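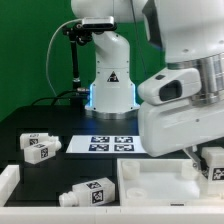 Fig. 1. The two-arm cell, with the marker board, the tagged bottle blocks and the tray with its cup holders.

Lecture 14 notes: The slow shift, or how a good calibration goes bad

Okay, so these are my notes from the session, cleaned up a bit because several of you asked. They follow the order I talked in, which means they wander. Read them before lab if you can. The part on protective stops is the part I will be picky about.

Recap first. Last time we did hand-eye calibration, and you all found a transform between camera and arm base that made you happy. You got small residuals, you saved the file, you went to dinner. I want to spend this lecture on what happens to that file afterward.

1. What went wrong

The fault happened in December, on our cell, during a long run of the bottle task. The task is simple to say. The camera looks for a bottle block by its tags, the planner picks a grasp, the arm grabs the block and stands it in one of the cup holders in the tray. Then the arm puts it back on the table and does it over again. Nam-gil Cha had set the run up to go to 1000 cycles because we wanted wear numbers for the gripper fingers. (We never got our wear numbers. You'll see.)

The first stretch was beautiful. I watched a good chunk of it with a sandwich in my hand, outside the line, and I remember thinking I should record it for this class. Then the log starts showing insertions that needed a second try. The retry logic did its job, the block went in, the cycle got marked as a success. More retries. Still successes! The summary page on the Trekitz supervisor showed a nice green bar the entire time, and I believed the green bar.

Then one of the fingers came down on the rim of the tray instead of next to a block. The arm pushed, the force limit tripped, and the cell went into a protective stop. That is exactly what it is supposed to do. What came next is on us. Somebody (me) looked at it, figured a block had rolled, cleared the stop from the console and pressed resume. The arm went back and hit the same rim again, a little harder, because it was now coming from a higher start point. The tray jumped, a block went on the floor, and I finally pressed the red button like I should have done in the first place.

2. Finding the cause

We had four suspects on the whiteboard. I'll give them in the order we argued about them, and I'd like you to notice how long we spent on the wrong ones.

Suspect A was the tag detector. It gets blamed for everything. A tag lying at a steep angle to the camera gives you a poor pose estimate, and the blocks lie on their sides, so you're often looking at some faces head-on and others at a slant. Nam-gil pulled the saved detections and compared early ones to late ones. The jitter was the same. A noisier detector gives you scatter, and our misses all leaned in one direction. So, no.

Suspect B was a slipping gripper. If the block rotates between the fingers after the grasp, the neck ends up somewhere you didn't plan for. Good theory, and I held on to it for most of an afternoon. But the failure that stopped us happened with nothing in the fingers at all. The arm was on its way down to pick. I should have dropped the theory right there.

Suspect C was the tray. It could have been creeping along the table with each insertion. We had tape marks under it from the original setup, and it was sitting on them, or it had been until I made it jump. I'm still a bit embarrassed that we had to reconstruct this from a phone picture.

Suspect D was the camera mount, and that was it. The clamp had loosened. The tilt was tiny, much too small to see, but the camera looks at the table from a distance, and a small angle up there is a real offset down where the fingers are. Do the arithmetic: at one meter, a tilt of 2 milliradians moves your point by 2 millimeters. Our clearance at the cup holders was less than that. The retries had been finding the hole by searching for it.

And why did the clamp loosen? Our best explanation is the cable. A cable that hangs from a camera pulls on it, and if anything in the cell shakes that cable a little on every cycle, you have built a very slow wrench. I can't prove it. After we added strain relief and redid the clamp, the drift went away, and since we changed both things on the same evening, we can't tell you which one mattered. Please don't do what we did there. Change one thing, run, look, then change the next one.

3. Why the board didn't save us

This is the part that stings. We own a marker board. It lives on the table. The camera could see it on every single cycle, and the board doesn't move, so its measured pose ought to be constant. If that pose walks, then either the board moved or the camera did, and both of those are reasons to quit working.

Nobody on my team, me included, had written the check. We used the board in the morning to calibrate and ignored it for the rest of the day. The data was sitting in the logs, though, so we went back and plotted board position against cycle number. It's a ramp. A child could read it. It starts climbing well before the first retry shows up.

So the fix in software is short, and you will write it in lab:

- On startup, detect the board, average the pose over a handful of images, store it as the reference.
- Before each pick, detect the board again and compare to the reference, translation and rotation separately.
- Past the first threshold, log a warning and put it somewhere a person will see it.
- Past the second threshold, stop before the next motion. Require a recalibration, with the arm parked.
- If the board can't be found, treat it as a failed check. An arm passing in front of the camera will hide the board sometimes, so park the arm before you look.

Someone asked in class how to choose the thresholds. Work backward from your tightest clearance. Take what the gripper and the arm can be off by, subtract it, and whatever is left is your budget for the camera. Put the warning at half of that. If the number you get is smaller than the normal jitter in your board pose, your task is too tight for your sensing and you need more clearance or a better look at the thing — no threshold will fix that.

4. Retries hide things

I want to stay on this a minute because it shows up in every automated system I've worked on. A retry turns a failure into a success with a cost, and then the cost goes in a column that no one opens. When I was at Stonbridge, years ago, we had a labeling line do the same thing, with a vacuum cup that was slowly tearing. It picked on the first try, then on the second, then on the third, and the day's totals looked fine until the afternoon they didn't.

Report first-try success. Report retries as their own number, over time, next to the green bar. If your supervisor software only has one bar, make the bar first-try success and let it look bad.

5. Protective stops, and me pressing resume

Now the picky part. A protective stop tells you the robot met something it did not expect. It doesn't tell you what. Clearing it takes one click, and the click feels like progress, particularly when there's a long run going and you'd like to go home. From now on, in my lab, it goes like this:

Stay outside the line. Look at the cell and at the last few log entries before you touch anything. Say out loud to your partner what you think it hit. If you can't say it, you don't clear it. If you can, put the speed at the lowest setting, jog the arm up and away by hand control, and go look at the spot where it made contact. Restart the program from the top with the arm parked. Never resume in the middle of a motion.

If a second stop happens in the same place, power down and come find me or Nam-gil. No third try.

One more thing about having two arms in one workspace. A stop on one arm has to stop the other. Ours were wired that way, thank goodness, but check it on any cell you walk up to, with both arms moving slowly and a hand on the button. I've seen a cell where one arm froze in place and its neighbor went on swinging through the space they shared.

6. For lab

Bring your calibration file from last time. You'll write the board check and then I'll come by and nudge your camera mount when you aren't looking, and your code should catch me. Groups on the Neseo bench, your mount uses a different clamp, so get the hex keys from the drawer before you start. Hand in your plot of board pose over the run, your two thresholds, and a paragraph on where they came from. If your code stops on a false alarm, tell me about it, I won't take points off.

Reading: the Yang handout on error budgets, first half. Skip the proof.

Related items
Lecture 13 notes: Hand-eye calibration
Lab sheet: Board check and drift plot
Handout: Error budgets (Yang)
Cell startup and shutdown checklist
Lecture 15 notes: Grasping with uncertain poses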